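Drekis opens orders for bin-picking kit

30 September 2026

Automation supplier Drekis has opened orders for Astusero, a bin-picking kit meant for small shops that already own a robot arm. The kit covers software, a camera mount and setup help by phone. Buyers supply their own arm and gripper.

Drekis is selling the software on a monthly plan at $682, with a one-time setup charge of $89 for each extra arm. The first shipments are planned for October.

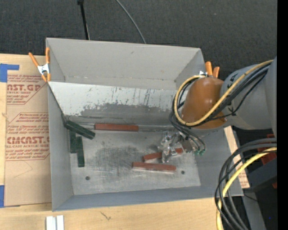

A gripper lowered among green and red blocks in an open-top bin.

Anwara Kodikara, product manager at Drekis, said most of the work on this release went into parts that lie across each other or close to a wall.

"Flat, plain blocks sound easy, and they are until two of them overlap," Kodikara said. "Those are the cases customers kept sending us."

Bhattacharjee, a machine shop in Fultwood, has had an early version since spring and uses it to feed a deburring station. The shop runs it on 29 part types - mostly short bar stock - and plans to add more once the full release is out.

The kit works with bins up to 70 centimeters long. Deeper totes and clear plastic parts are not supported yet. Drekis said it has no date for either.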